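Learn > Ages 7 to 10 > Light and Sight > Light and Dark
Topics Activities Word List For Teachers

Why Do Some Things Stand Out?

Look for a black cat on a snowy path and you will find it right away. Look for the same cat in a dark cellar and you may walk past it. The cat has not changed. What has changed is the contrast, a word that means the difference between one thing and whatever is next to it or behind it.

Where contrast comes from

We see most objects because light bounces off them and travels into our eyes. A white surface sends back most of the light that reaches it. A black surface soaks up most of the light and sends back very little.

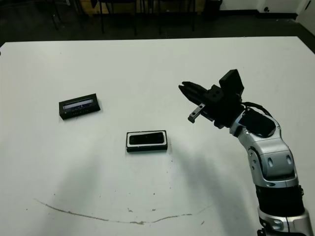 Contrast is strongest when a very light thing and a very dark thing are side by side. Your eyes and brain are good at noticing the line where one stops and the other begins. Scientists call that line an edge. The two small black objects on the white table have clear edges, and you can pick out their shapes at a glance. Gray objects on a gray table would take longer to find.

What happens inside the eye

Light enters the eye through the pupil, the black circle in the middle. At the back of the eye is a thin layer called the retina. It contains millions of tiny cells that respond to light. Some of them, the rods, help you see when there is not much light. Others, the cones, help you see color and small details.

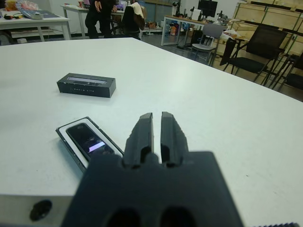

The rods and cones pass their signals to other cells in the retina, which compare how bright one spot is with the spots close to it. The signals then travel along the optic nerve to the brain, where they are put together into everything you see.

Contrast also explains why this page is easy to read. Dark letters on a light background have strong edges. Pale yellow letters on white paper have weak ones — try it with a crayon.

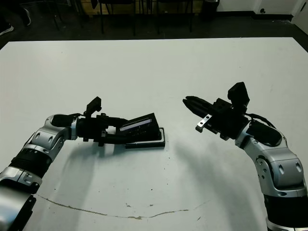 Hiding and being seen

Many animals stay safe by having very little contrast with their surroundings. In December, some Arctic foxes have white fur that matches the snow. Other animals do the opposite. A skunk has bold black and white markings that warn hunters to keep away. 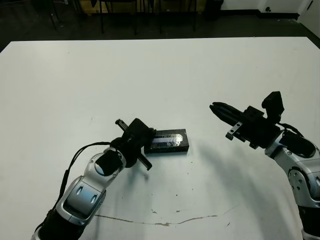
People use contrast when they need to find small things. A plain, light background makes a good place to look for a lost black button or to sort dark seeds. Even little marks show up on a white tabletop, such as the specks and the thin brownish line that looks like a crack. On a brown patterned surface, marks of that kind would be much harder to see.

Try it yourself

Cut 20 small squares from black paper. Scatter half of them on a white sheet and the other half on a black sheet. Ask a friend to pick up each group, and use a clock to time both turns.

Text by Marina Dimitriou, Gromville Children's Science Library. Last reviewed 2nd March.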